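Progress report, second period
Kolldale Laundry Reuse and Water Savings Grant
Submitted to the Basov Fund, 2/19/25

## Where we stand

The grant pays for two things: replacing the old wash equipment at the Brelham building, and moving tenants and the day center off the tumble dryers for as much of their laundry as they are willing to air-dry. The first part is finished. The second part is under way and is behind the schedule we gave in the application.

The Brelham laundry room reopened in July with five new washers. They were supplied and fitted by Riedl under the fixed-price contract you approved. The old machines were drained, disconnected and taken away by the same firm. The floor drain had to be replaced as well, which was not in the original scope. Riedl charged $639 for that work and we paid it from our own repair budget. No change to the grant amount is requested.

## Water and power

We read the water meter for the laundry room at the start and end of the period. Use was 3787 gallons. We do not have a clean figure for the same months before the work, as the old meter also served the boiler room and the outside tap. The new meter serves the laundry room only, so the next report will be the first in which two periods can be set side by side.

Power use is harder to report. The dryers share a panel with the hallway lights, and we have asked Riedl for a price on a separate meter. If it comes in above what is left in the equipment line we will not go ahead, and we will report dryer use by cycle count instead. The new control boxes keep that count on their own.
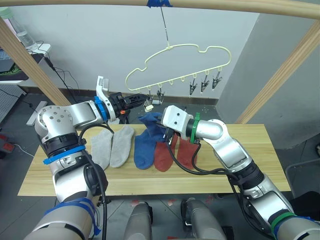

The dryers themselves were kept. Both are in working order and the lint ducts were cleaned out when the washers went in. We raised the price of a dryer cycle at the start of the period and lowered the price of a wash by the same amount. We received some complaints about this in the first weeks, mostly from tenants on the upper floors, who have less room to hang things. We have left the prices as they are for now and would like to look at them again once there is a full winter of use behind us.

## Air-drying

The application promised drying space on every floor. At present it is in place on two floors. The delay comes from the ventilation check, which the building inspector wanted done before any more laundry was hung in the shared rooms. We had assumed the check from the last renovation would still count. It did not. The new one has been done for the lower floors and passed, with a note that windows in the drying rooms must be able to open fully. Two of them had been painted shut and have been freed.

The upper floors need a fan in each drying room. The fans are ordered and the cost falls within the building line of the budget.

Small items have been the easiest to move off the dryers. Towels, cloths and socks from the day center are now air-dried as a matter of routine, and the staff there say it has added little to their day. Sheets still go in the dryer. They take up too much of the rail, and the center needs them back the same afternoon. 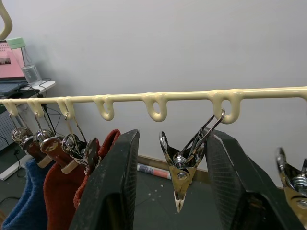 *Reading time: 5 minutes*

## Money

Spending is in line with the budget apart from the items below.

- Equipment: fully spent, apart from a small balance held for the separate power meter.
- Building work: underspent, owing to the delay on the upper floors. We expect to spend the rest in the next period.
- Printing and signs: slightly overspent. The first set of signs had the old prices on them and had to be done again.
- Staff time: as planned.

We ask for your agreement to carry the building work balance into the next period. A signed request is attached to the paper copy of this report.

## Problems

Detergent is the main one. The new washers need much less of it than the old ones, and many tenants go on using the amount they are used to. The machines then add rinses, which uses up part of the water we are trying to save. Measuring cups were put out by the sink and disappeared. We are now looking at machines that dose the detergent themselves, though these would be outside the present grant.

The booking sheet on the laundry room door is also not working well. Slots are booked and then left unused. Kolldale will try shorter slots in the mornings.

## Next period

Fans fitted and drying rooms opened on the upper floors. Decision on the power meter. Water reading for a second period, with the comparison. Short survey of tenants on prices and opening hours, with the results sent to you along with the next report.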